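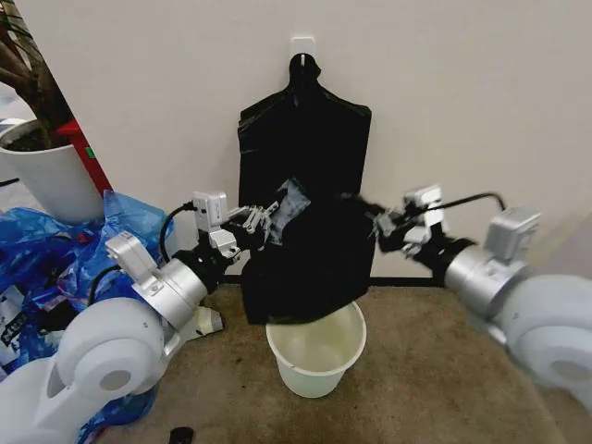 What I took home from the robot lab at Undier

In April our small group of laundry and care home managers went to see the lab at Undier, on the edge of Curkstead. Sixteen of us had signed up. I work for Obeidat, a linen service, and my director asked me to go and to write down what could be useful for our own safety rules. So this report is mostly about rules and less about technology, for which I am not the right person.

Practical matters first. The entrance is behind the building, not on the street side, and the bell is very quiet. We started at nine in the morning with coffee and a paper to sign. The paper was one page, in large letters, and it was read aloud to us before we signed. I liked this. At other factories I was given four pages and a pen while walking.

The house rules

Leen Daher, who is responsible for safety at the lab, keeps 42 rules in a folder, but only seven of them are on the wall. She told us that people can remember a short list and will not remember a long one, and the folder is for the person who plans the work. I copied the seven from the wall:

1. Know where the stop button is before you switch on.
2. One person is in charge of each station, and says their name aloud at the start.
3. No scarves, lanyards or open sleeves within reach of the arms.
4. Do not take a garment out of a robot's hand. Stop first, then take.
5. Visitors stay behind the person in charge.
6. Write down every stop, also the ones that look silly.
7. If you are not sure, it is a stop.

Rule 4 was discussed for a long time. In our branch the hands go to the cloth automatically. When a sheet is caught in a folding machine, the first reaction of every worker I know is to pull. Ms Daher said it is the same with her own people, and new colleagues practise this rule for a whole morning before they work alone.

At the clothes station

The work I watched the longest was with a black garment on a hanger, on a small hook on the wall, with a bucket under it on the carpet. Two arms held the cloth, one at each side, at nearly the same height. I had expected steel tables and yellow lines on the floor. It looked more like a corner of somebody's flat, with a plant pot and blue plastic bags by the wall.

Cloth is difficult for rule writers, as I understood it. A metal part has the same shape all day, but a shirt can hang lower than planned, or reach into something else. For this reason the lab has a separate sheet for soft items. It asks what the garment could catch on, how far it can swing, and how much pull the hook should bear before it lets go. The idea is that the hook must be the weakest point — then it is the hook that fails and not a finger or a wrist.

I asked about things on the floor. Their rule is that the person in charge walks the area before each start and decides what stays and what goes. The decision is written on the sheet with initials. I would personally prefer a stricter rule for our laundry, where the people wear clogs and carry baskets which block the view.

The stop book

At the end we could look in the stop book, which they call Getik, after the form they used earlier. Each line has the time, the station, what was seen and who stopped. There is no column for blame. I noticed that many lines were only a few words, for example "sleeve on left wrist" or "did not like the sound".

My proposals for Obeidat

We should make our wall list shorter; today it fills two posters. We should take over rule 4 word for word for the folding line. And I would like to try a stop book for one season, in the ironing room first, with a pencil tied to it.

The lab receives groups again in autumn. Places must be asked for by e-mail, and closed shoes are obligatory. Lunch is not included, but the bakery by the bus stop has good soup until two o'clock.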